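Bed sorting

Bed sorting is the household practice of tipping clean laundry onto a made bed and sorting, pairing and folding it there before it is put away. It is one of the most common ways of dealing with a finished load, and one of the most pleasant – a bed offers a bigger soft surface than almost any table in the home, at a height that suits most people standing up.

Method

The load is usually emptied near the middle of the bed and pulled apart by hand. Large pieces such as towels and sweatshirts come out first, which uncovers the small ones. Shirts are folded in the open space near the foot, and socks are set aside until the whole pile has been picked through. Many folders work from one long side of the bed only and let the finished stacks build up by the pillows.

Dark knitwear

Black socks are the classic puzzle of the craft. They differ in ways that are wonderfully small: the depth of the ribbing, the shape of the heel, a slight fuzz on the older of two pairs. 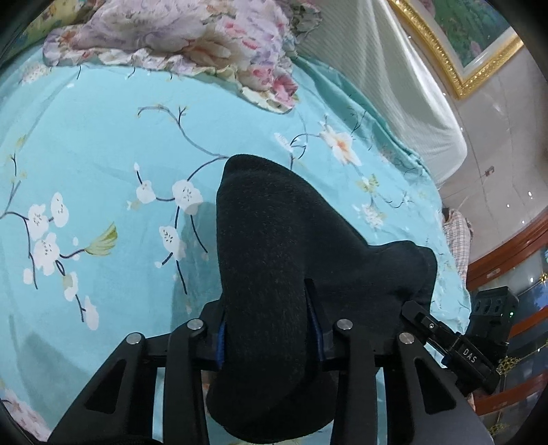

A plain or lightly printed sheet in a bright color helps a great deal, as dark knits stand out against it and a stray sock is easy to spot. Daylight is better still, especially for telling black from navy. In her booklet The Folded Bed, Morag Pollock recommends laying every dark sock flat, toe toward the pillows, before matching any of them. Her readers are devoted to the method, and it really is a joy to watch a long row shrink pair by pair!

Heavier garments need a different touch. A thick knit tends to bunch up as it comes out of the pile, and it is normally shaken once from the shoulders, laid face down and smoothed outward from the center. The sleeves are folded in across the back, and the body is then folded up from the hem in halves or thirds. 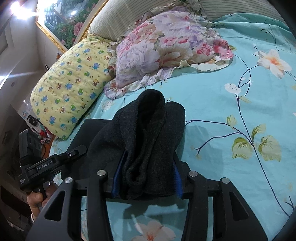
Dark knit clothing gathered up over a turquoise floral sheet.

Variations

Ching-wen Peng's household survey, published in May, collected replies from 735 homes and found 7 distinct orders of work. The favorite was "big things first," followed by "one person at a time," in which each family member's clothes are finished before the next person's are begun. Isla Guthrie has also described a two-person form – one partner folds while the other pairs – that is popular with large families and makes a dull chore surprisingly sociable.

See also

Laundry basket
Sock pairing
Linen closet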